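How to clean a clogged bathroom fan

Print this page | E-mail this page

Quick job, 6 minutes if the screws behave. Breaker off first. Pull the cover down, squeeze the springs, set it in warm soapy water.
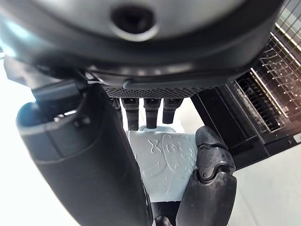
Dust next. Vacuum with the brush end, then a dry paintbrush for the blades. Go easy on anything with tiny holes – a strip of fine grid like the dark one in the photo clogs fast, and poking at it with a pin just pushes the lint in. Soft toothbrush, short strokes. No water near the motor.

Mine's an old Fimine, the screws are short so dont lose them.
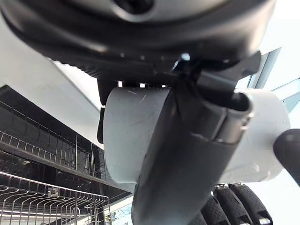 Let the cover dry all the way. Wipe the housing with a damp rag, wrung out hard. Springs back in the slots, push up till it sits flat. Breaker on. Still loud? Probaly the bearing – new motor time. Do it again in August.

Print this page | E-mail this page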